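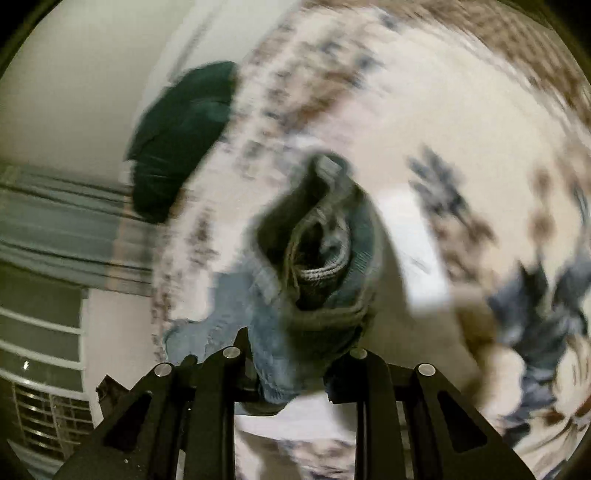

By Paavo Salminen
September 2, 2026 | Opinion | Home

The bed is the wrong place to sort laundry

Most households sort clean laundry on the bed. The surface is large, it stands at a usable height, and it is close to the drawers. I did it for years and now argue against it, mainly on account of small items.

A patterned bedspread hides things. Brown and grey-blue leaves on a cream ground are pleasant to look at, but a bunched piece of blue-grey knit put down among them is easy to miss. Shirts and towels are big enough to survive this. Socks are not, and socks are most of the count. I logged 142 pieces of laundry over four loads in our apartment in Skorkholm, and every item that went missing was smaller than a hand. Three of them were later found in the fold of the top sheet.

The second problem is the bundle. Folding a cuff over on itself keeps a pair together, but it stretches the ribbing on one side and traps any damp in the middle. Ľubica Matoušek, who ran the linen room at the Pramero guesthouse, laid pairs flat and folded them once across the ankle. Her drawers held fewer pairs per row. The cuffs kept their shape longer, and a single sock could not pass for a pair.

The third is time. A bed has to be cleared by night, so whatever is unsorted goes to a chair.

A plain table of ordinary height solves most of this. Failing that, spread a white sheet over the bedspread, empty the load onto it, and take the small pieces first. Large items should wait in the basket until the socks are in the drawer.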